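Library > Public Health Practice > Part Two: Watching Disease > Chapter 6

Chapter 6
Counting Illness in a Community

Every public health department depends on numbers it did not collect itself. A nurse records a fever, a laboratory confirms a sample, a clerk enters a form, and only then does a case exist for the purpose of planning. This chapter is concerned with that chain of reporting and with the errors that enter at each link.
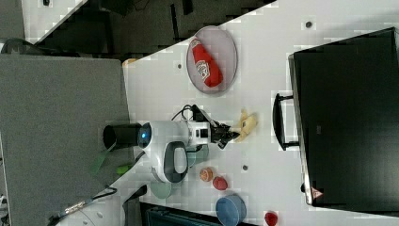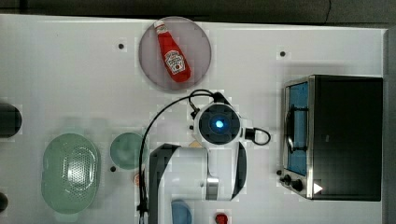
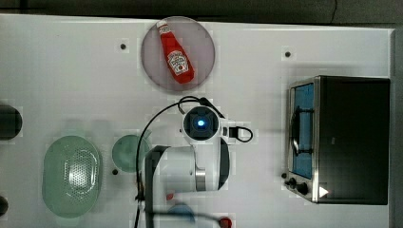

The chapter uses one outbreak throughout. In December, the district of Terkano recorded a sharp rise in stomach illness among residents of all ages. By the end of the month the district office had received 2,041 reports. Of these, 135 patients were admitted to the hospital at Mavromatis, and 99 had a laboratory result that named the cause. The remaining reports rested on symptoms alone.

Students often ask which of these figures is the true size of the outbreak. None of them is. Each answers a different question. The count of reports shows how many people sought care and were written down. The count of admissions shows the burden on the hospital. The count of confirmed results shows what the laboratory was able to test, and in Terkano the laboratory accepted no more than 50 samples a week.

6.1 Case Definitions

A case definition is a written rule that states who is to be counted. It normally sets out the symptoms required, the place, and the period of time. A broad definition will find most of the people who are ill, but it will also take in some who have a different illness. A narrow definition has the opposite weakness. Districts commonly use two or three definitions side by side - suspected, probable, and confirmed - and publish them separately.

A definition may be changed while an outbreak is in progress. When this is done, the date of the change must be shown on every chart that crosses it. The Terkano office widened its definition in the second week and did not mark the change. Readers of its weekly bulletin took the rise that followed for a second wave.

6.2 Delay in Reporting

The day a person falls ill, the day that person sees a doctor, and the day the report reaches the district may be far apart. A chart drawn by date of report will usually show dips on weekends and holidays, when fewer forms are processed. A chart drawn by date of onset is smoother, but its most recent days are always incomplete and should be shaded or left out.

The neighboring district of Flaltar received its forms by mail until the year after the outbreak. Its figures are compared with those of Terkano in Section 6.4, following the method set out by Iraklis Mitsotakis-Vlachou in his district handbook. Students should read the handbook's first table before going on, and should note which columns are counted by onset and which by report.

Reader comments (3)

mavier_reader: The link between 6.1 and the exercises is hard to follow. Are the exercises using the old definition or the wider one?

T. Okell: The wider one. It says so in the notes to Table 6.2, but you have to scroll a long way.

nightshift_rn: I fill in these forms at 3 a.m. and the part on delay is right. Ours go in a tray until the morning clerk arrives. I would have liked more on what happens to forms with no onset date - we get plenty of those.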